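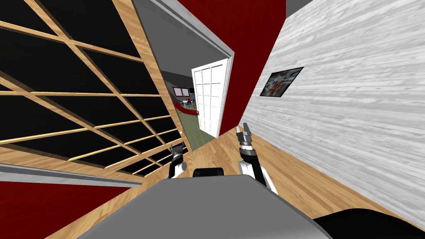 Stumholm is the household simulation set our robotics club put together for the spring door-and-room task, and this card is meant to tell you what is in it before you spend disk space on it. I have tried to write it as somebody who did not enjoy every part of the project. The club's original pitch called it "realistic homes." I would not use that phrase. The rooms are rendered, the light is even, and a red wall can meet a white one with gray wood grain on it in a way few people would choose to live with. A glass-paned door standing open onto a green-carpeted room is a fair sample of what the robot has to deal with, and so is the view over its own two arms with the floor running off at a slant.

Status
Usable for coursework. Not recommended for anything you plan to publish without reading the section on known problems.

What you get
9 apartment layouts
15 task instructions, written by students
2 arms on the robot model, each with a gripper
8 training splits, plus one held back for the club competition
Robot-view frames, joint positions, gripper state, base position

File layout
layouts/ one folder per apartment
episodes/ recorded runs, grouped by layout
tasks.txt the instructions, one per line
splits/ lists of episode names
tools/ loader and playback script

Where it came from
The first version was made in May by members of the Tatulby student robotics club. Layouts were assembled from a shared furniture library and the walls were retextured by a script that picked surfaces at random. The idea was that variety in walls would make a trained policy less fussy. We never tested that properly. The one comparison we ran used a single seed, and I don't think it shows anything.

Runs were driven by club members with the Drirent control script. Skill varied a lot between drivers. Some episodes contain long pauses, and the pauses are still in there.

Known problems
The camera is fixed to the body and tilts with it. Several runs have a strongly rotated view and we did not correct them. If your model assumes a level horizon, filter on the roll field first.
Success labels were entered by the driver. Treat them as opinions. I rewatched part of the "go through the doorway" group and disagreed with enough labels that I stopped trusting the column.
Glass panes have no reflections to speak of. A policy that handles them in simulation has told you very little about a real glass door.
Contact with thin objects is poor. Knobs and slats sometimes let a finger pass straight through.
Instructions are in English only and repeat the same few verbs.

About the baseline
The score on the club poster came from the Ní Mhurchú baseline, trained and tested on the same layouts. Please don't quote it. Run it against the held-back split if you want a number worth arguing over.

Using it
Run tools/check first. It reports missing frames but will not repair them. Playback is slow on laptops without a graphics card, and lowering the resolution breaks the arm overlay.

Contact
Yuzuki Furukawa, through the club page. Bug reports should include the episode name. Requests for more layouts will be read, but none are planned.

Card last edited October 12, 2026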